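Chapter 4
Where Things Land: Reading a Kitchen Counter

When I moved to Hawthorne one August, I had 15 boxes marked "kitchen" and a counter I could cross in two steps. I told myself I'd put everything away by the weekend. You can guess how that went! By Sunday night I had cereal next to the mugs, fruit next to the cereal, and a drawer I'd already stopped opening. I also had dinner, so I figured things were fine.

That counter taught me most of what I want to cover in this chapter. In Chapter 3 we looked at closed storage (cupboards, pantries, the shelf over the fridge that needs a stool). Now we're moving out into the open, to the flat surface where a household does its living. I call it the landing zone. Things land there because somebody's hands were full, or because they'll be needed again at breakfast, and after a while it gets hard to tell which is which.

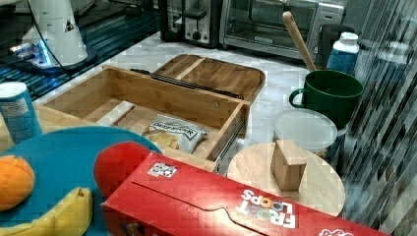
Figure 4.1 A landing zone in use, with the appliances along the back and food, a mug and a bamboo organizer farther forward.

Take a minute with Figure 4.1 before you read on. I always start with the organizer, the one with the crumpled chip bag in it. I have one a lot like it at home, and mine collects wrappers too (and batteries, and a key I can't match to any lock). Then I look at the cereal box lying on its side and think about how much counter a box takes up that way compared with standing. Try it with a ruler. It's more than you'd expect.

We'll use three words all through this chapter, so let's get them down now. A resident is anything that lives on the counter full time, like a toaster. A visitor comes out for a job and goes back. A stray has no home anywhere, so it stays wherever it was dropped. One spoon can be all three in a single week!

Before Section 4.1, pick a surface in your own kitchen and sort what's on it under those headings. Don't tidy first. You'll need the messy version for the floor plan exercise on page 59.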